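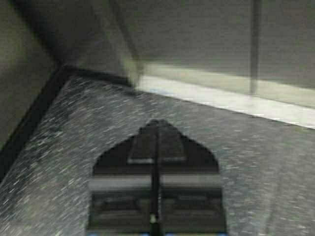 **Wanted: people with opinions about what a robot should be allowed to do near a kitchen counter**

Dromura is writing a house code of practice for robot arms that work in ordinary rooms, and we need participants. The current draft was written by engineers, for engineers, and it reads like a lease. Rule 6 contains the phrase "shall not unreasonably approach." We would like help deciding what that means before an arm has to.

The study is called Maltulell. Awuor Laizer named it and declines to discuss it.

## What you would be doing

You come to our test kitchen for 2 sessions. In the first, you read the draft rules with a pen in your hand and mark anything that is unclear, bossy or plainly written by someone who has never shared a kitchen. In the second, you stand at the marked line while the arm goes through a set of ordinary counter jobs, and you tell us when you think a rule has been broken. You get a clicker for this. Please click it only at the robot.

The draft has 21 rules. The ones we argue over most:

- **Speed near people.** The arm slows down when someone crosses the line. How slow is slow enough? Rhydian Parri wants a figure. Sidra Talpur wants people to feel fine about it, and has pointed out that the figure Rhydian likes makes everyone flinch.
- **Hovering.** May a gripper wait over a work surface with nothing to do, or must it go back to its rest position? We have had this argument since February.
- **Handing over.** Who lets go first, and how does the other one know?
- **Stopping.** Anyone in the room may stop the arm at any time, for any reason, including a bad mood. This one is settled. We would still like to hear whether the stop button is where your hand goes looking for it.
- **Cameras.** What the arm may record, who may look at it, and how long it is kept. The present wording runs to a page and a half and Fouzia Gilani has written "no" beside most of it.

## Who we are looking for

Adults who cook, clean, fix, carry or look after others, at home or for pay. You do not need to know anything about robots. If you know a great deal about robots you may still apply, but you will be asked to sit on your hands during the first session.

We would especially like to hear from:

- people who have worked in a commercial kitchen and been shouted at over where they put a knife
- people who use a wheelchair, a cane or a walker, as our marked line was drawn by someone tall and in a hurry
- left-handed people
- anyone who has written safety rules that others really followed

We can't take people who work for Dromura, live with someone who does, or sell robot arms. Proritine staff are also out, as they supply our stop buttons and would be marking their own homework.

## What you get

A flat fee for each session, paid the same day, plus travel. Lunch if you come for a morning. The lunch is made by a person.

If you leave partway through, you are paid for the whole session and you don't have to say why. Your marked-up draft is kept without your name on it. You can ask us to destroy it up until the day the revised code goes out, and after that you can ask, but your complaint about Rule 6 will already be in it.

## House rules for the sessions

1. Closed shoes. Hair tied back. No lanyards or long scarves past the door.
2. Stay behind the marked line while the arm is powered, even if it drops something. Especially if it drops something.
3. Sadia Sandhu runs the room. If she says stop, everybody stops, the arm included.
4. Nobody reaches into the work area until the power light is off and Sadia has said "clear" out loud. A nod doesn't count.
5. Please don't wave at the arm. It confuses the people watching you.

## How to apply

Write to the Maltulell desk at Dromura, Gondal Building, ground floor, or leave a note at reception. Tell us your name, how to reach you, mornings or afternoons, and anything we should know about access. Then add a few lines about a rule at work or at home that you think is badly written, and how you would fix it. No résumé. We have read enough of those, and they never mention knives.

Applications close April 3, 2025. Fouzia reads all of them and answers all of them, though the answers can be short.

Questions about pay or access go to Sidra. Questions about the hovering rule go to Rhydian — allow plenty of time.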